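Tripod hire and repairs - your questions answered

I get asked the same things by email most weeks, so I've put the lot on one page. If your question isn't covered, write to me through the contact form and I'll get back to you, usually after 6 pm when the shop's shut.

Which tripods do you hire out?

Mostly the Trirach range, in aluminium and carbon fibre, plus a couple of older Skidora video tripods that I'm very fond of and will talk about for far too long if you let me. The Skidoras have fluid heads and they're heavy. If you're walking any distance, get the carbon Trirach and thank me later.

How long can I keep one?

The shortest hire is 48 hours and the longest is four weeks. Weekends in June book out early because of the lights festival at Dromthorpe, so get in before the end of May if you want something for that.

Do I need to leave a deposit?

Yes, $100 for any tripod, whatever it's made of. You get it back when the tripod comes home with all its bits attached. I'm pretty relaxed about scuffs and mud (I've dropped my own in a creek), but please don't bring one back full of sand without telling me. Sand in a leg lock is a horrible job and I'd much prefer to know before the next person extends it.

My leg locks slip. Is the tripod finished?

Almost certainly not! Twist locks slip when the grip shims are worn or when there's grease where there shouldn't be. Unscrew the collar, slide the leg out, wipe everything down with a dry cloth and look at the plastic shims. If they're shiny and thin they want replacing. I keep shims for most of the common leg diameters and they cost less than a sandwich.

Flip locks are different. There's usually a small nut or hex bolt on the side that needs a bit of a nip up. Go a quarter turn at a time - if you go too hard the lever cracks, and then we're into ordering parts.

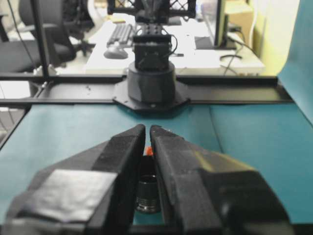
The other thing people do is mix up the top and bottom collars when they put the legs back together. They look the same on the bench and they aren't. Lay them out in order as they come off, or do what Funmilayo Adeleke does on our repair nights and put a dab of coloured nail polish on each one.

Can I put any head on any legs?

Nearly. Small heads tend to have the 1/4 inch thread and bigger ones the 3/8 inch, and a little bushing will get you from one to the other. Check what your legs have before you buy anything. Video heads with a bowl mount are the exception, and for those you'll need bowl legs or a flat base adapter.

Is carbon fibre worth the extra money?

Depends how far you carry it. For the backyard or a studio, no, save your cash. For overnight hikes, I reckon so. It's also much kinder on bare fingers on a frosty morning, and that alone sold me on it.

Should I hang my bag off the centre column?

On a calm day it won't hurt. In wind the bag swings about and makes things worse, so let it rest lightly on the ground with the strap just taut. Keep the centre column down too, if you can manage the framing without it.

Do you fix quick release plates?

I can replace the screw or the rubber. Bent plates I won't straighten, they never clamp properly again. If you've lost yours, bring the head in and we'll see what fits. The Osagie plates have a slightly wider dovetail than most and they catch a lot of people out.

How long do repairs take?

Shims and bolts, while you wait. Anything needing parts is more like two weeks, sometimes longer if it's an old model. Chibuzor Etim does the fiddly fluid head work and he's only in part-time, so those join a queue.

Can I post mine to you?

Yep. Take the head off first, wrap it separately and put your phone number inside the box as well as on it. Return postage goes on the bill.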